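Workshop tips: clearing a mixed box with a two-jaw gripper

Run the planner on one box at a time. Sindgate software replans on every new object mask, and a second open box in view will double the candidate list.

Set the approach angle before the grip width. Tall items standing against a side wall need a steep approach — anything shallower puts a jaw into the cardboard.
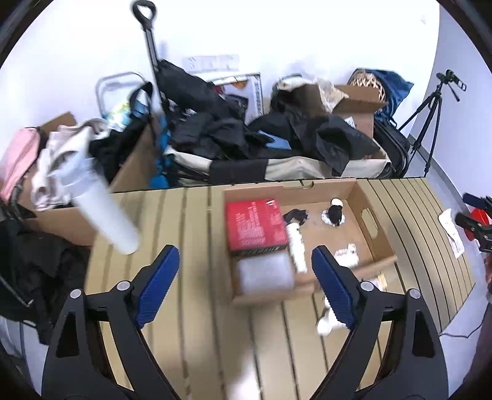

Mask clear plastic by hand for the first 9 picks. Depth readings pass through it and the planner will aim at whatever lies underneath. Bottles on their side should be gripped across the short axis, with the closing speed set to 2.

Keep clothing in its own class. The default label is "soft, unknown", and the planner skips it without a warning.

If the log shows error 201, the box walls have been read as an object. Redraw the work area just inside the flaps and restart the perception node — the controller can stay up.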